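Stasumby Sorting Bin, Small
Sold by Skuno

A see-through plastic bin for drawers, shelves and worktops. It has straight walls and an open top, so you can check what is inside without lifting anything out. Most customers buy it for the kitchen, where it keeps tins, jars and spice packets from sliding around at the back of a cupboard.

The bin comes in pink, clear and smoke. The color is mixed into the plastic and will not rub off. Light shows through all three, but the pink gives a rosy cast to whatever is behind it, so choose clear if you want to read small labels through the side.
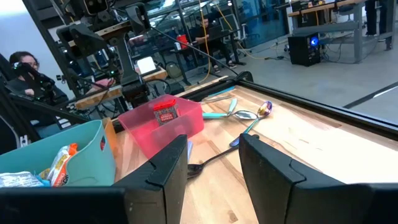

Loose cutlery is the other common use. Spoons with long handles can be laid flat in the Medium or stood upright in the Small, handles up. If you own more than one set, give each set its own bin. Mixed spoons are quicker to sort on an open table first and put away afterward.

Details
Material: polypropylene
Load: 4 pounds
Stacking: yes, when empty
Lid: sold separately
Pack: single, or a case of 19 for shops and canteens

Care
Wash by hand or on the top rack of the dishwasher. Do not use in the microwave or oven. Scouring pads will leave scratches that show, especially on clear. Tomato sauce and turmeric may stain if left overnight.

Delivery
Single bins ship in a padded bag. Cases ship on their own and may arrive separately from the rest of your order. Smoke is out of stock until June.

Returns are accepted on unused bins with the sticker still on the base. For case orders or a quote on 300 or more, write to Surachet Kongkaew at the Skuno trade desk and include your delivery address.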